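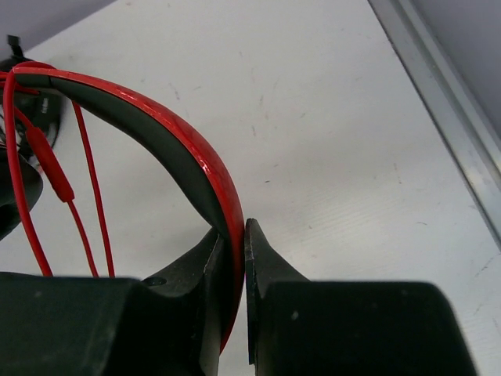 I own a pair of red headphones and I've decided to become the kind of person who takes care of them. Thread, for as long as my resolve holds.

---

Background: my last pair, the Duvavska ones, died of what I'd call natural causes if being sat on in February counts as natural. They cost me $93. I'm still bringing this up at dinners.

---

So the red and black ones get a Regime. The Regime lives on an index card taped inside the desk drawer, which means I see it whenever I need a stapler, so twice a year.

---

Item one on the card is "wipe the headband." A glossy red shell is a wonderful idea in a store. At home it's a fingerprint archive. Every sandwich I've eaten at this desk is on file.

---

I bought a Tridier cleaning kit for this. It came with a cloth, a second cloth, and a leaflet explaining the difference between the cloths in eleven languages. I read the English and then, out of suspicion, the French. I still use whichever one is on top.

---

The padding under the band is a separate department. You can't shine it, you can't buff it, it just sits there being dark and matte and absorbing whatever your scalp is up to. Damp cloth, not much water, leave it alone after. I did the opposite with the old pair and wore a cold sponge through a budget meeting.

---

Someone asked what cleaner I use. Water. A drop of dish soap if it's been a summer. The hand sanitizer experiment is closed and I won't be taking questions.

---

Storage! I used to hang them off the corner of the monitor. Then I used to hang them off the lamp. The lamp is warm, it turns out lamps are like that, and the cushion started to smell like a gym in a greenhouse.

---

Now they lie flat on the white table, which shows every scuff I've ever put in it. I've tried that melamine sponge on the scuffs. It took off some of the scuffs and, I think, some of the table.

---

I did look into a proper headphone stand. Trirkwood makes one in walnut for $76. It's a stick with a curve at the top. I have nothing against sticks but I was raised near woods.

---

Hollis has a metal one for $32 and I had it in the cart for a week. Then I read a review from a man who claimed it had "changed the acoustics of his hallway" and I backed out slowly.

---

A few people have said to loosen the band one click before putting them down. I've been doing it. Can't report any effect on the headphones, but I now have to readjust them every single morning, so it's keeping me humble.

---

Ear cups: dry brush, soft one, go around the edge. I use an old makeup brush. The amount of lint that comes out would embarrass a dryer. Where does it come from? I wear solid colors. I don't own a cat.

---

Also, please stop wrapping the cord around the band. I did that for years and thought I was being tidy.

---

Current count of people telling me to just buy earbuds: feels like 1000. I've had earbuds. I've had left earbuds, mostly.

---

Update on the card in the drawer: I opened the drawer. Added "replace cushion??" with two question marks. Closed the drawer.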